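4.2 Equipment planning and cost allocation

The procurement model in Section 3 assumes that a site buys a complete manipulation platform in one budget cycle. In practice, the sites we surveyed split the purchase. The arms and the base were charged to capital funds, while grippers, finger pieces, cables, and spare joint covers were charged to operating funds and reordered as they wore out. The split matters for planning. Capital items are approved once and depreciated on a fixed schedule, but operating items compete every year with consumables that have nothing to do with automation.

We used the lounge-tidying task set as the reference workload. It was chosen over the kitchen set because soft goods place the heaviest demand on the fingers and the lightest demand on payload. A platform sized for cushions and throws can be bought with smaller arms than one sized for cookware, and the price difference between the two arm classes was the largest single line in every quote we received. Toltine and Sollis both supplied itemized quotes for the small class. Makhubela quoted a bundled price only, and its figures are left out of the per-item comparison for that reason.

Figure 3 shows the cushion task on an upholstered armchair. The cushion is held at one corner, and the fabric gathers at the grasp point. Corner grasps of this type set the finger specification used in the rest of this section: a slim profile, a replaceable contact surface, and enough closing force to hold bunched fabric.
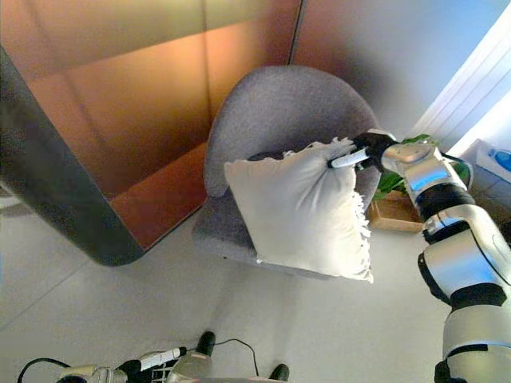
Figure 3. Corner grasp on a fringed square cushion, lounge-tidying task set.

One reviewer of the July draft objected that the finger specification should not drive the budget at all, arguing that fingers are cheap, that any competent shop can remake them, and that a site which plans its purchase around them will end up with the wrong arms. The reviewer recommended that reach be fixed first, then payload, and that end-effector costs be carried as a flat percentage of the arm price.

We tested the flat-percentage rule against the ledger data and did not adopt it. For the small arm class, the rule underestimated first-year gripper spending at every site except Flerthorpe, where the task mix included few soft goods. The error came mostly from replacement frequency. Finger sets were replaced after a median of 400 operating hours on soft goods, and the unit price of a set was low enough that no site tracked it as a separate line until the second budget review. We agree with the reviewer that reach should be fixed before payload, and the order of the planning steps in Table 5 was changed to reflect this.

The revised model treats each gripper as a small asset with its own service interval. Let the annual operating hours of the platform be H, the service interval be s, and the price of a finger set be p. The yearly allowance per gripper is then p multiplied by H/s, rounded up to whole sets. For the reference workload, H was set to 1,125 hours, which gives three sets per gripper per year. A platform with 2 grippers therefore needs six sets. Sites that rotate fingers between grippers may report lower consumption, but rotation was not logged consistently and no credit for it is included.

Lead time was handled separately from price. All quotes were normalized to a validity date of February 18, 2020, and shipping was excluded. The longest quoted delay was 50 days, for wrist cables ordered outside a service contract. A site that keeps no spare cable must budget for the loss of the platform over that period. Under the utilization charge defined in Section 3.4, the cost of a single such outage exceeded the price of the cable in all cases, so the model adds one spare per arm to the initial order and charges it to capital.

Furnishing the test area is also a planning item, although it is often missed. Chairs, cushions, planters, and window coverings are usually drawn from existing stock and enter the ledger at zero cost. We kept this convention for furniture but not for textiles. Covers and fringes wear under repeated grasping, and a worn cover changes the grasp conditions enough to make results hard to compare from one quarter to the next. Textile replacement is therefore entered as an operating cost, on the same schedule as the fingers.

Floor preparation and network installation are outside the model. Both depend on the building, and the surveyed sites recorded them in facilities accounts to which we had no access.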